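3.2 How people talk about their "usual" drink

I should admit up front that this part of the study wasn't planned. I went to Stekstead to ask folks about how they name meals (is it dinner or supper, and who gets to decide?), and I came home with a pile of notes on coffee and tea instead. People just kept bringing it up! By the end of January I had 47 interviews, and in nearly every one the word "usual" turned up before I'd asked a thing about drinks.

What I noticed first is that "my usual" and "the usual" do different jobs. "My usual" gets said to strangers, me included, and it's nearly always followed by an explanation. "The usual" gets said to someone who already knows. One woman from the Forsyth side of town told me she'd never say "the usual" in a new café, even as a joke, because "you have to earn it." I wrote that down twice.

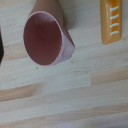

Figure 4. A pink cup on a light wooden tabletop.

The container matters too, at least in the way people talk. Speakers said "a cup" when they meant a break or a visit ("come over for a cup"), and they saved "mug" for the actual object, often one they felt strongly about. I had expected age to explain this, and it doesn't explain much. Where somebody grew up does a better job, and the Grosier Road families were the most consistent of anyone I talked to.

I also ran all of this against the Skornetti corpus, my own collection of 3,000 short recordings from an earlier project. Only 2,000 of them are transcribed so far, so please take the comparison with some salt. Still, the "my" and "the" split shows up there as well, and so does "a cup" for a visit. "Mug" is rarer than I'd like, which makes me nervous about leaning on it too hard, and I come back to that problem in Section 4 when I get into how the transcripts were coded.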